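4. Litter and Debris Along the Casurdale Path

4.1 Setting and route

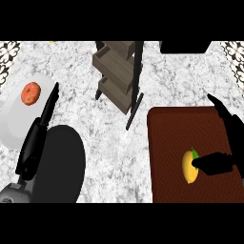

The Casurdale path follows an old rail grade from the edge of Trurville to the reservoir road. It is paved for most of its length and used by commuters in the morning and by recreational riders for the rest of the day. Two underpasses, a gravel pullout and a stretch of drainage ditch account for most of the places where a rider can get off the path without stepping into brush. These are also the places where things get left.

We divided the route into 10 segments of unequal length, using features that riders already know by name. The segment boundaries are bridges, gates and road crossings. An earlier plan to use equal segments was dropped when the first ride-throughs showed that riders could not say which segment they had been in. With named features they could.

4.2 How the records were made

Riders carried a short form and filled it in at the end of each ride. The form asked for the segment, the kind of item, whether it was on the pavement or beside it, and whether the rider had to change line to avoid it. Riders were told to stop only where they would have stopped anyway. We did not want people braking in the underpasses to look at trash.

Recording ran for 30 days in July. Each segment was ridden in both directions on every day of that period. Items that stayed in place from one day to the next were counted as one item, provided the description and location matched. Where there was doubt, the item was counted again, so the totals for broken glass are probably high. Glass gets kicked around, and one bottle can look like several by the end of the week.

Household items were sorted separately from ordinary roadside litter. By household items we mean things that must have been carried or driven to the path, such as furniture, appliances, mattresses, electronics and bags of clothing. A drink cup or a food wrapper was treated as ordinary litter even when it was found next to a dumped chair.

4.3 Where the debris was found

Ordinary litter was spread fairly evenly, with a rise near the two road crossings closest to Trurville. Household items were not. Of the 10 segments, 6 had no household items during the whole recording period. The rest of the dumping was in segments that a vehicle can reach from a public road, and the gravel pullout had more of it than any other single location.

The underpasses had a different pattern. Very little was dumped there whole. What riders reported was the residue of things taken apart: cable jackets, plastic housings, screws, foam and cut wire. This material is small, but it caused more line changes per item than anything else on the form except glass. A mattress beside the path is unpleasant to look at and easy to ride past. A scatter of screws on dark pavement is hard to see until the wheel is nearly on it.

The Grurkness spur had the least debris of any kind. It climbs steadily, has no vehicle access and carries fewer riders. We cannot separate these effects with the records we have.

4.4 Flats and falls

Riders also reported punctures. Over 30 were recorded on the main path, most of them in the segments containing the underpasses. The cause was found in the tire in only part of these cases. Wire and glass were the usual finds, followed by thorns, which the path has always had. There were 2 falls, both at low speed and both on the descent toward the pullout. One rider swerved around a length of plastic trim and went into the ditch. The other hit loose gravel and did not mention debris at all. Neither was seriously hurt.

Tire choice matters here and was not controlled. Several of the regular commuters ride heavy puncture-resistant tires, and their forms show almost no flats even on the worst days. A rider on light road tires would have a different month.

4.5 Removal

Cleanup on the path is handled under contract by Fahmy, whose crews work from a truck and a small utility cart. The truck can reach the pullout and the road crossings. The cart can reach the rest, but it is slow, and the underpasses were swept less often than the open segments. Large items were usually gone soon after they were reported. Small debris stayed longer, in some cases for most of the recording period, and rain moved it from the edges onto the riding line.

A broom kept in a locked box at each underpass was discussed with the contractor and had been installed at one of them by October 2022. No riding records were made after that date, so its effect is not considered in the tables that follow.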